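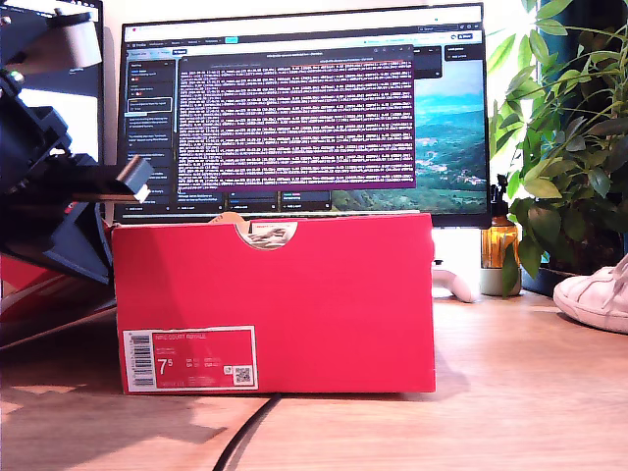

A Nike Court Royale box on a desk.

Yevdokiia Prokopenko has been head of student housing at Cavton College for 24 days, and she is already tired of the word "community".

"It was in my job advert four times," she says. "I asked what it meant and got a leaflet."

The college houses 1,088 students, most of them in Milumer Hall. Her predecessor promised that every repair would be looked at within 35 hours. Prokopenko doubts it ever happened.
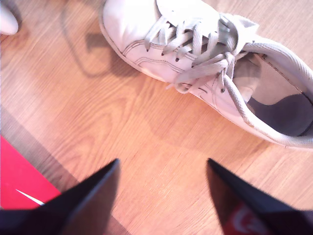 She has asked for the repair logs going back to last June and so far has received two months' worth. "Looked at by whom? Someone opening an email isn't a repair."

Nor is she sold on Ditow, the booking app the college bought before she arrived. Managers say 90 per cent of residents use it. She wants to know how many use it twice.

Would she live in Milumer herself? "I did, as a student. The heating was bad then as well."

Her first open meeting with residents is on 2nd June in the Hägglund Room.
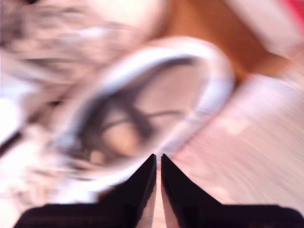 Two black gripper fingers, tips almost touching.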